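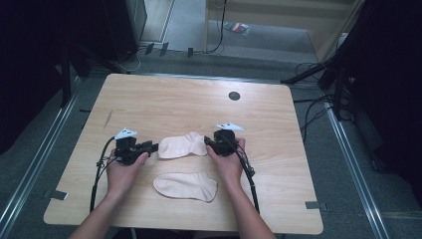 **els_mertens:** ok but are we scoring by episode or by minutes? last year's club did minutes and people just dawdled

**karam_build:** episodes. Geert said so at 4:30, you'd left already. one pair folded = one episode, resets dont count

**els_mertens:** fine. what are we at

**karam_build:** 2958 on the Zomen drive. 1162 of those are socks, rest is towels + the cup stuff

**tapeandhope:** socks are way over-represented imo. we should stop at 1200 and go do shirts

**karam_build:** disagree. socks are where the policy falls apart. it grabs the cuff ok, then no clue what to do with the toe

**tapeandhope:** so thats a policy problem, not a data problem. more of the same wont fix it

> more of the same wont fix it

**geert_j:** not the same though — half the early ones were all laid out flat, toe left, every time. Vary the start. Bunched, inside out, one on top of the other. Write it in the log when you do

**els_mertens:** log column for that doesnt exist

**geert_j:** adding it tonight

**dramum_fan2:** can someone pls check the left tracker before the next session, mine was drifting. had to redo 2 episodes

**karam_build:** loose marker or bad calibration?

**dramum_fan2:** no idea. recalibrated and it went away, then came back

**tapeandhope:** thats a loose mount. tighten it, THEN calibrate. also keep the cables off the table edge, they tug your wrist when you reach across

**els_mertens:** +1 on cables, my right arm was dead after an hour

**geert_j:** Target for the August demo is over 3062 total, so its close. Socks with varied starts first, shirts after. Geert

**tapeandhope:** still think shirts first but ok. who has the key

**dramum_fan2:** me, there from 5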